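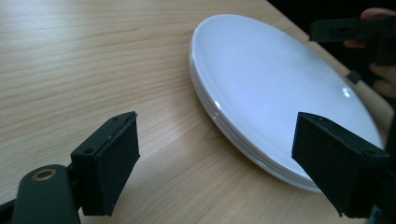
Uston Equipment Support, Clellutmont Site
Ticket 940
Subject: Hand-held gripper, plate station: uneven closing and slipping of the top plate
Equipment: Vidal hand-held gripper, the pair assigned to the plate station
Opened: 2022-04-01
Opened by: Wulan Entili, station operations
Assigned to: Saturnino Casado, equipment support
Priority: Normal
Status: Closed, with follow-up

Initial report (W. Entili)

The operator at the plate station reports that one of the two grippers no longer closes evenly. When the trigger is pulled with the tool held level, the left finger reaches the rim of the plate before the right finger does. The plate is pushed to the right before it is held, and on several attempts it rotated between the fingers during the lift. The other gripper of the pair does not show this behavior when used by the same operator on the same stack.

The fault was first noticed at the start of the shift. The tool had been stored in its usual cradle overnight and there is no record of a fall. The foam on the inner face of the left finger has a ragged edge. It has not been trimmed or pressed back down.

Recording at the station has been stopped for this gripper only. Please advise whether the second gripper may remain in use.

Reply from support (S. Casado)

The second gripper may remain in use for single-handed tasks. Tasks requiring both hands should be held until this ticket is closed. The width reading of the faulty tool cannot be relied upon at present, and the Pomora software will accept a bad reading without giving a warning.

Before I come to the station, please carry out the following checks and enter the results here.

Close the gripper fully on nothing and look at the meeting line of the two pads from above. State whether it falls on the center mark of the body.

With the trigger released, hold the left finger by its sides, near the tip, and attempt to move it up and down. Repeat with the right finger. Do not hold the finger by the foam.

Record the closed reading shown on the Pomora status page. Do not press Zero.

Leave all screws as they are, including the two on the top face of the left finger. If one is loose I would like to find it in that condition.

Results of operator checks (W. Entili)

The pads meet to the right of the center mark. The left finger has noticeable vertical play at the tip. The right finger has none that can be felt. The closed reading is 5 mm. No one has pressed Zero today. I cannot say whether it was pressed on earlier shifts, and the station book has no entry for it.

Bench inspection (S. Casado)

The tool was collected from the station and examined on the bench. Findings are entered in the order in which they were made.

Left finger. The screw nearer the mount was loose and could be turned by hand with the driver bit alone. The screw nearer the tip was tight. With one screw holding, the finger was able to tilt a small amount on its seat, and this accounts for the play at the tip. The threads in the seat were clean and undamaged. There was no trace of thread-locking compound on the loose screw. A dry residue of compound was present on the tight one.

Foam, left finger. The edge of the pad was worn and had begun to lift from the backing at the lower corner. Under the lifted corner there was a second layer of adhesive film. The pad had been replaced at some time without the old film being removed. The combined layer held the pad slightly proud of the finger, and it would have met the plate early even with the finger properly seated.

Foam, right finger. Worn, with good adhesion over the full face. Single layer of film.

Arm and bushing, left side. The bushing at the rounded end of the arm was checked for wear by removing the pin and inspecting the bore. No scoring was found. The pin was wiped, lightly greased and refitted. No part was replaced here.

Linkage. Moves freely through the full stroke. Return spring in good order.

Body and camera mount. Not disturbed. No work was needed, and removing the mount would have required the camera to be calibrated again.

Question to records (S. Casado)

Please confirm when the left pad was last replaced and by whom, and whether the finger was removed for the work.

Reply from records (Ginevra Rinaldi)

The left pad was replaced in February by Ignacio Bustamante. The entry reads "left pad renewed, finger off and on, closed reading checked." There is no mention of thread-locking compound. The right pad was not renewed at that time.

Comment (I. Bustamante)

I confirm the entry. The finger was removed to reach the lower edge of the pad. I believed that the old film had come away with the old foam and did not clean the face with solvent. The compound was out of stock at the bench that week, and I intended to return to the screws when it arrived. I applied it to one screw from what was left in the tube. The second was refitted dry and I did not enter this in the record. I should have done so.

Repair (S. Casado)

Both fingers were removed. The old foam and all adhesive film were taken off with a plastic scraper, and the faces were cleaned with isopropyl alcohol and left to dry fully before any new material was applied. A metal scraper must not be used on these faces, as it raises a burr which later cuts the foam from behind.

New pads were cut as a pair from a single sheet of the standard black foam, 4 mm thick. The pads on both fingers are to be renewed together in all cases. A new pad opposite a worn one moves the meeting line to the side of the worn pad, and the operator will correct for this with the wrist without being aware of it.

The pads were pressed down from the center outward and clamped between flat blocks for 12 hours. The fingers were then refitted with new screws, with compound on every thread. The screw near the mount was brought up first, then the screw near the tip, then both again by the same amount. The heads sit below the surface of the finger.

With the fingers closed under light trigger pressure, the tool was zeroed on the Pomora status page. The reading returned to zero on each repeated closing. The full open width was compared with the second gripper of the pair and agrees with it.

Acceptance at the station (W. Entili and S. Casado)

The gripper was returned to the plate station and tested on the stack of round white plates in normal use there. The approach was made low over the table with the fingers well open, so that the rim of the top plate entered the gap without contact on either side. Both pads touched the rim together as far as could be judged by eye. The plate was lifted, held level and set down on the table. It did not turn between the pads. The test was repeated with the approach from the other side of the stack and with the second gripper steadying the plate, with the same result.

One lift was lost when the fingers closed on the edges of two plates at once. This is a matter of approach height and is unrelated to the fault. The operator has been reminded to raise the fingertips slightly before closing whenever the plates are closely nested.

Data affected (Estíbaliz Calvo)

Recordings made with this gripper after the February pad change have been marked for review. They have not been deleted. Sessions in which the closed reading at the start was above the permitted limit will be left out of the next release. The remainder will be checked by hand for sideways movement of the plate at the moment of closing. Recordings from the second gripper are not affected and require no action.

Follow-up actions

Station book: a line has been added for Zero. The operator is to enter the reading before and after it is pressed.
Owner: W. Entili. Done.

Pad change sheet: to be revised to call for removal of all old film, renewal of both pads, and compound on every finger screw. If compound is not in stock, the tool stays on the bench.
Owner: S. Casado. Draft sent to G. Rinaldi for filing.

Stock: thread-locking compound and black foam sheet to be placed on the reorder list.
Owner: I. Bustamante. Open.

Second gripper: finger screws to be checked at the next shift change, without removing the fingers unless a screw is found loose.
Owner: S. Casado. Done, all tight.

Ticket closed by S. Casado. The stock item will be tracked on the reorder list and does not require this ticket to be reopened.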